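Landero Sorting Box Set

Item no. 2886
Set of 8 boxes with lids, 100 paper labels and one marker

The Landero set is made for people who want to bring order in their home step by step. You do not need a free weekend for it. Put one box on the shelf, choose one drawer, and work for 20 minutes. What you keep goes back in the drawer, what you give away goes in the box.

The boxes are all of the same size and they stack with the lid on. When they are not in use, you can fold them flat – they fit behind a door or under a bed. The labels come off clean, so a box can be for winter gloves this year and for cables the next.
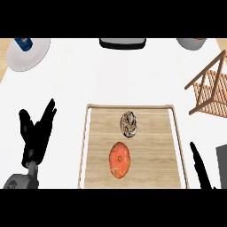
Two oval food items on a wooden tray, white table.

Many of our customers start with the kitchen. We also recommend the hall closet, where things stay for years without being used. Please do not store open food in the boxes, and keep them away from damp walls.

Care: wipe with a dry cloth. Do not wash.

Delivery: we ship from our store in Jurkalum. Single replacement lids can be ordered, please write the item number in your message.

Customer review, 3/5/18
"I bought the set after my mother moved in with us. We had double of everything. The boxes are strong and the fold lines did not tear. I only wish the marker was thicker." – Analyn Agbayani

Questions about larger orders are answered by Yogesh Nautiyal at Vetden Home Storage.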